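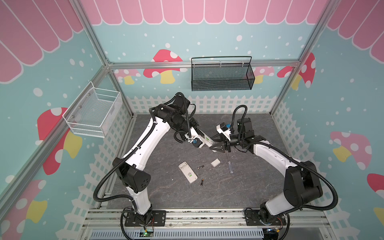 Visitors come for the house and leave without having heard of the quarters, one former guide at Camis wrote in reply to last year's handout. Her remark is the starting point for this session on interpretation at historic house museums.

Course Handout: Interpreting Historic Estates
Issued January 10, 2020

1. The site
Camis was a working rice estate of 2,000 acres. Its 1850 inventory lists 228 enslaved people, most by first name and age only. The present tour covers 19 rooms of the main house and one outbuilding. 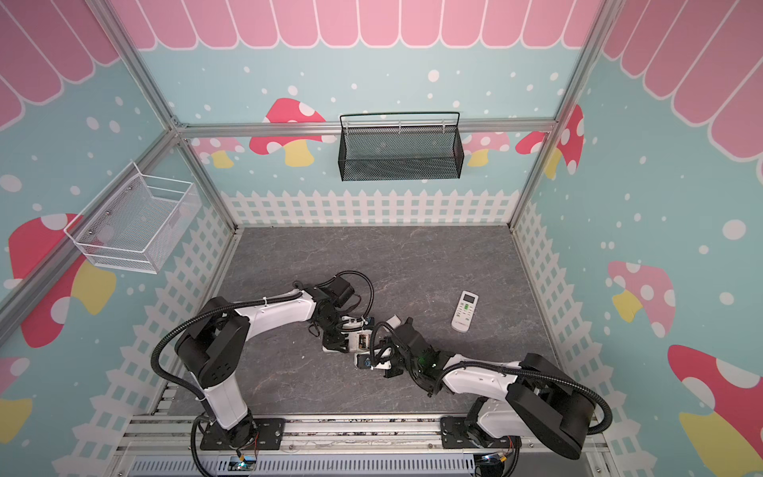

The Lozano wing, added after the war, receives more time on the tour than the kitchen, the mill and the quarters together. Students should consider what that allocation of time teaches the public.

2. Comparison: Drinitz
Drinitz revised its route and now begins at the landing, where laborers entered the property. Attendance in August, its busiest month, rose to 3,000.
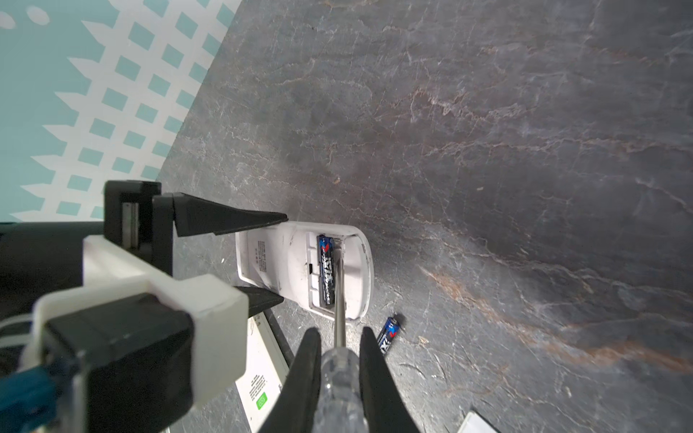
The revised route also changed the work of the guides, who must now be able to discuss probate records and answer questions on family separation.

3. Preparation for seminar
Read the Camis inventory in full. Bring a one-page outline of an alternative tour lasting no more than an hour, with a source cited for each stop. Outlines are collected at the end of class.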